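Folding on the bed, one pair at a time

Laurinda Moreira does her laundry folding on a bed. She has a table in the other room and has never used it for clothes. "The table is too hard and too high for me," she says. "On the bed I can lay a thing out, pull it straight, and it stays where I put it."

Moreira worked for eight years in the linen room of a small hotel, where everything was flat and square. Sheets, pillowcases, napkins. Clothes at home gave her more trouble, and athletic pants gave her the most. She now teaches a short class on folding and storing clothes, and pants with elastic take up the first half of it.

"People bring me a drawer that won't close," she says. "I ask them to take everything out, and it's always the soft pants. They get rolled up in a ball and pushed to the back."

Her first rule is to find the waistband before doing anything else. With dark clothes she does this by touch, because black and navy fabric hides its own edges, especially on a gray afternoon. She runs a hand along the cloth until she feels the gathers, then turns the waist toward her and works down to the cuffs.

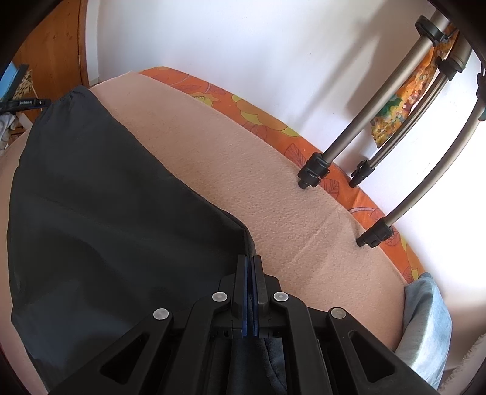
The second rule is about the blanket. A fleecy one grips the cloth a little, which she likes for slippery fabric. On a plain sheet the pants slide, and you have to hold one end while you straighten the other. "I use both," she says. "If the blanket is on the bed, fine. If it's only the sheet, also fine. You just go slower."

She doesn't iron athletic pants and doesn't think anyone should. A shallow crease goes away once they are worn. A hard fold across the elastic is a different matter. She says a waistband kept bent in the same place for months can end up with a wave in it, and she has thrown out pants for that reason.

So the waistband stays flat. She lays the legs apart first, smooths each one from the top down, and brings one over the other so the seams meet. Then the cuffs go up toward the waist, stopping short of the elastic. One more fold and the pants are the size of a hardcover book. Drawstrings get tucked inside before the last fold.

"If you leave the strings out, they catch on the next thing in the drawer," she says. "You pull out one pair and two come with it."
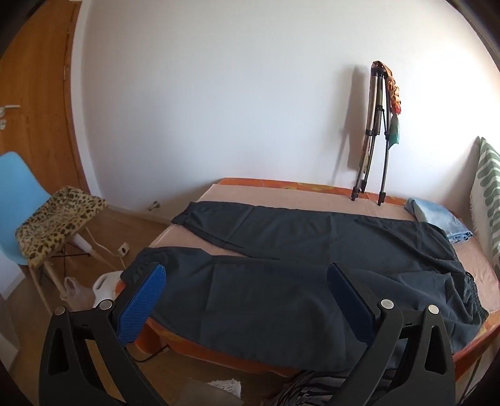 By Aleksandra Kalinowski
Dec 17, 2023

I asked her how long a pair should take. She said she had never timed it and wasn't interested in being fast. Her students often are. One of them, Jarosław Kaczmarczyk, came to the class in April wanting to get through a family's wash during a soccer game. Moreira told him to turn off the game.

"He laughed, but he did it," she says. "He had been folding every pair differently. That's why they didn't stack."

She stores folded pants upright, waistband down, with the rounded fold on top. Shirts go in a separate drawer. Small towels go on a shelf because they are used every day, and she doesn't want to open a drawer with wet hands.

She owns no folding boards or drawer dividers. A shoebox lid does the job if a row starts to lean. When I asked what she would change about her own setup, she thought for a while and said the lamp. She would like a brighter one for the navy things.

Her next class is full. She asks everyone to bring one pair of pants they like and one they never wear, and to leave the rest of the laundry at home.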